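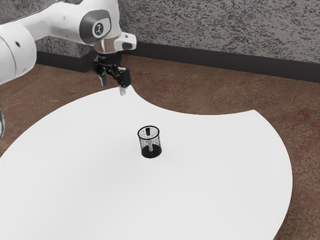
## Pre-purchase check: arm, gripper and round table (Cavalcanti cell)

Filled in by Jailson Pacheco, Monday. Budget cap for guarding and spares: $2,000.

- [x] **Open fingers clear the cup.** Lots of room between them at this pose, love it!
- [x] **Light finger pads in the quote.** Sternard lists 2 spare sets at $340 in total. Add them.
- [ ] **Table edge.** The back rim has a curved notch near the gripper. Dirceu, please ask Drullatach if a full disc costs the same.
- [ ] **Floor fixing.** The model has carpet and we'd be bolting to concrete, so the anchor kit is still unpriced.
- [ ] **Guarding.** Clullden quoted $936 for panels, door switch extra. (Still well inside the cap, which is great news!)
- [ ] **E-stop within reach of the operator.** Not on any quote yet. No order goes out until it is.

Second look: Dirceu Cordeiro, before the February order.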